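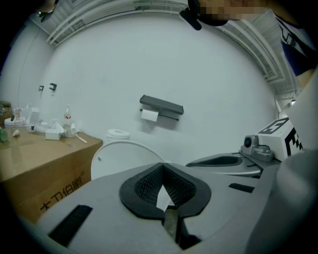 Costello Parish Placename Recordings

May 1, 2018
By Catrin Prydderch
4 min read
12 shares | 3 comments

README for the first public release

What is in this release

The collection holds 1182 short audio clips of local placenames from the parish of Costello and the townlands along the Garine road. Most clips are a single name said twice by one speaker, once slowly and once at normal speed. A smaller set has the speaker telling how the name is used or where it is thought to come from.

Each clip has a line in names.csv and, where we have one, a text file in the notes folder. The maps are not included. We traced them from a printed sheet whose rights we could not clear.

Folders

audio/ holds the clips as WAV files, mono, 16-bit.
notes/ holds plain text, one file per clip that has commentary.
names.csv is the main index.
speakers.csv gives speaker code, age band and townland.
changes.txt lists corrections made after the first check.

Columns in names.csv

clip_id: matches the file name without the extension.
name_said: spelling chosen by the transcriber from the sound.
name_official: the spelling on road signs, if there is one. Blank means no sign was found.
feature: field, well, rock, lane, strand, house site, bog, other.
townland: the townland the speaker gave. This can differ from the townland on the official map, and we left it alone.
speaker: a code from speakers.csv.
certainty: high, medium or low. Low means that two listeners wrote the name down differently and did not settle it.

Fields are separated by commas and text is in double quotes. Files are UTF-8. If you open the index in a spreadsheet program and the long marks over the vowels turn into odd symbols, import the file and set the encoding by hand.

How the names were collected

Malachy Ó Ceallaigh and Bríd Conneely did the interviews, mostly in people's kitchens and a few out on the land. There were 30 speakers. They were asked to go through their own ground field by field and name what they knew. The interviewers did not read names out first. Where a speaker got stuck, Bríd sometimes offered a neighboring name as a prompt, and those clips have "prompted" at the top of the notes file.

Clodagh Dolan wrote down the names. Ching-wen Fung cut the long recordings into clips with the Flollitz editor and built the index. I checked the index against the paper forms in October and made the speaker table.

Known problems

The wind is bad on the clips recorded outdoors at the Hiltance end of the parish. We tried a filter on them and it took the soft consonants away with the wind, so the release has the unfiltered sound.

Field names are over-represented and shore names are thin. Only four speakers had worked on the shore, and one of them asked for his recordings to be kept back.

The same name often turns up for different places. There are several fields called Garraí Nua and they are separate rows. Do not merge rows on name alone. Use name, townland and speaker together.

Some notes files are in Irish, some in English, and a good many switch partway through. There is no language column yet.

Nothing in the "thought to come from" stories has been checked against older sources. They are what people said. Two speakers gave opposite accounts of the same well, and both are in.

Privacy

Speakers signed a form allowing the clips to be shared. Names of living people were cut from the audio and replaced with a short silence. House sites are listed by townland only. If you recognize a speaker by voice, please do not publish the name alongside the code.

Use

You may copy and share the clips for teaching, study and local history. Please ask before using them in anything sold. Credit the collection as "Costello Parish Placename Recordings, first release" and give the clip_id when you quote a single name.

Corrections

Send the clip_id, what you think is wrong and how you know. Spelling changes go to Clodagh Dolan and anything to do with the files goes to Ching-wen Fung. Accepted changes are listed in changes.txt with the old value kept next to the new one.

Still to do

Add the language column.
Record more shore names, if speakers can be found.
Go back over the rows marked low.

3 comments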